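Imprimir | Enviar por e-mail

Moya chama embaixador para consultas em disputa sobre navio retido em Wolleck

O governo de Moya chamou ontem o seu embaixador em Stivero para consultas, expressão que na diplomacia designa uma viagem de avião em classe executiva seguida de várias semanas de silêncio. Em causa está o cargueiro Jellside, retido há 17 semanas no porto de Wolleck, com a tripulação a bordo e 4000 toneladas de fertilizante no porão.

Stivero sustenta que o navio entrou nas suas águas territoriais sem autorização. Moya responde que as águas não são de Stivero, ou que pelo menos não o eram quando o Jellside lá passou. As duas capitais têm mapas. Os mapas não coincidem, e cada uma distribuiu o seu à imprensa com a serenidade de quem encerra o assunto.

Até esta semana, o caso era tratado como um problema alfandegário. Os advogados do armador preenchiam formulários, a capitania de Wolleck devolvia-os por falta de um carimbo e o consulado de Moya enviava cartas que começavam por manifestar "a mais elevada consideração" e iam arrefecendo de parágrafo para parágrafo. Com a decisão de ontem, a questão passa a ser formalmente entre Estados. As cartas serão agora mais compridas.

Num comunicado divulgado ao fim da tarde, o Ministério dos Negócios Estrangeiros de Moya classificou a retenção como "incompatível com as relações de boa vizinhança" e pediu a libertação imediata do navio e dos tripulantes. A palavra "imediata" consta também dos quatro comunicados anteriores. Neste, o quinto, aparece duas vezes, e os conhecedores da casa veem nisso um endurecimento de tom.

A resposta de Stivero chegou às 21h00. O governo disse "lamentar a politização de um processo administrativo" e lembrou que a lei marítima do país prevê uma caução de 3000 coroas por dia de permanência no cais. Ou seja, o navio que não pode sair deve pagar por continuar ali. O armador contestou a conta em tribunal; a primeira audiência foi adiada porque o intérprete designado só traduzia num dos sentidos.
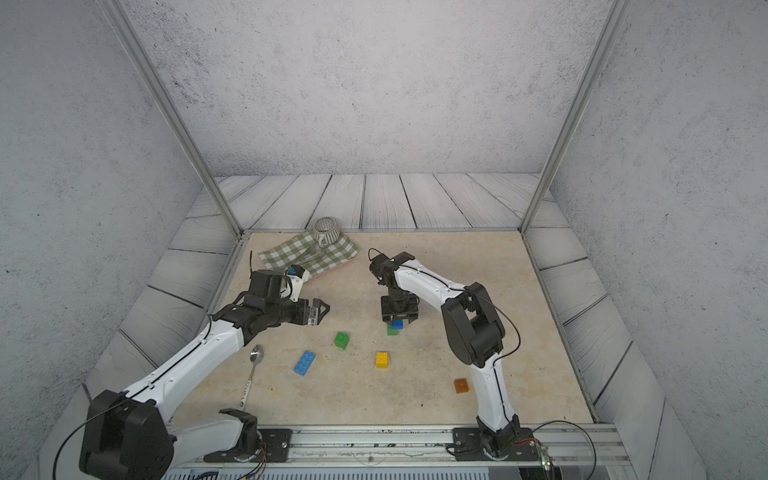 O que muda para a tripulação com a chamada do embaixador?
Para já, muito pouco. Os marinheiros continuam a bordo e a saída do navio depende de uma ordem do tribunal marítimo de Wolleck. A passagem do caso ao nível diplomático permite a Moya pedir arbitragem internacional, mas o pedido tem de ser notificado a Stivero, que dispõe de um prazo para responder e costuma usá-lo por inteiro.

Os tripulantes podem receber visitas consulares, embora as três últimas tenham sido encurtadas pela hora de fecho do portão. Segundo o consulado, estão bem de saúde e têm mantimentos, ainda que a ementa tenha perdido variedade desde que o cozinheiro esgotou as cebolas. As famílias reuniram-se em janeiro com o ministério, que lhes prometeu acompanhar o processo ao mais alto nível. O nível em questão não foi especificado, e as famílias pediram entretanto nova reunião.

Na capital de Moya, a oposição considerou a medida tardia. O partido no poder considerou-a oportuna. Um terceiro partido, com um único deputado, considerou-a precipitada, e assim ficou coberto todo o calendário. O debate parlamentar está previsto para a próxima semana, caso se resolva até lá uma divergência sobre a ordem dos oradores.

Já em Stivero, o assunto tem ocupado menos espaço. Os jornais de lá noticiaram a partida do embaixador numa coluna lateral, junto aos horários dos ferries, e a rádio pública dedicou mais tempo às obras no molhe norte de Wolleck, que obrigaram a mudar o Jellside de cais. A manobra suscitou, por si só, uma troca de notas verbais: Moya quis saber quem a autorizara e Stivero quis saber quem pagava o rebocador.

A faixa de mar em disputa tem 5 milhas de largura e foi objeto de um acordo provisório assinado há duas gerações, cuja revisão ficou marcada para "data oportuna". Os pescadores dos dois lados atravessam-na diariamente sem incidentes conhecidos e, ao que consta no porto, vendem uns aos outros o isco.

A embaixada de Moya permanece aberta e será chefiada, na ausência do titular, por um encarregado de negócios. Stivero não tenciona, por agora, chamar o seu próprio embaixador, que já se encontrava no país, de férias. Fontes diplomáticas admitem que venha a prolongá-las, para que o gesto possa, em caso de necessidade, ser interpretado.

Quanto ao fertilizante, a carga destinava-se às sementeiras da primavera. O comprador informou o armador de que já se abasteceu noutro lado e pediu a devolução do sinal. A capitania de Wolleck pediu, por seu turno, um certificado a comprovar que o produto se mantém em boas condições, documento que só pode ser emitido depois de uma inspeção ao porão, que está selado por ordem da capitania.

O tribunal marítimo volta a reunir-se no final do mês, com outro intérprete.

Contacto: redação | © Todos os direitos reservados | Voltar ao topo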